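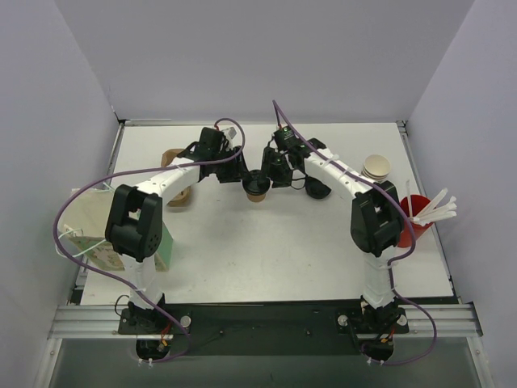
The Niltedberg Regional Assembly has approved at second reading a bill that sets new limits on what candidates and parties may hand out to voters during a campaign. The bill was passed by 47 votes in the draft register published after the sitting, and will return for its final reading in January. It replaces the old wording on "treating", which left it to local officers to decide what counted as a gift. Food and drink now fall under the same heading as printed goods. A hot drink handed over at a street stall, in a small brown paper cup with a black lid like the one shown, would be allowed, provided it is offered to anyone who passes and carries no condition. Meals, alcohol and vouchers would be banned.

Under the bill, a candidate may spend no more than 1448 crowns on refreshments over the whole campaign. Spending must be entered in the return sent to the Electoral Office, with receipts, within 80 days of the poll. Parties standing in more than one district will have to file a separate sheet for each.

The Electoral Office received 467 complaints after the last regional election, nearly 80 of them to do with gifts. Only 3 led to a penalty.

Femke Wouters, who presented the bill, told members that the present rules were too vague to enforce. "Officers in Storano and officers in Buthelezi were giving opposite answers to the same question," she said. "Candidates need one rule they can read before the campaign starts."

Pravesh Kekana spoke against the spending limit, which he said would be hard on independents in large rural districts. His amendment to raise it was defeated. A second amendment, from Aileen Talavera, was accepted – it exempts events held in private homes with fewer than 20 guests.

Penalties will range from a written warning to loss of the candidate's deposit. Appeals will go to the district court.

The full text of the bill is available from the Assembly's records desk. Written comments may be sent to the clerk, Gergely Dobos, before the final reading.

Issued by the Assembly Press Office, Jul 27, 2026
Press contact: Cletus Tran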